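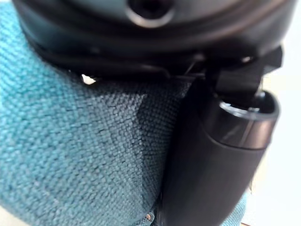
*Gripper, close up.*

## Open day at the Prilodov fraud desk

I got to the Prilodov building at 9 a.m. and there was already a line out to the bus stop! The desk handles online scam reports for the whole district, and in August it lets the public in to see how the work gets done.

The morning talk was the best part for me. Staff read out real messages (names removed) from a fake rental scheme that ran on social media last spring. It took in 178 people, most of them students looking for rooms in Stallach, and the desk had 34 reports before anyone connected them. They were very open about that, and about the viral video that got the wrong man blamed. He had to move out of his apartment. You could feel the room go quiet.

After coffee we tried Harkitz, the program they use to match phone numbers across reports. I typed in a made-up number, got nothing, typed in their practice one and watched the links pop up all over the screen – I could have stayed there till lunch. They logged 972 reports last year, up from 900 the year before.

The Dobre branch had a table too, with a quiz on spotting fake bank texts. I missed two, and I write about this stuff!

If you go next year, take the early tour. The afternoon one skips the call room. Parking is behind the post office, and the soup in the cafeteria is great.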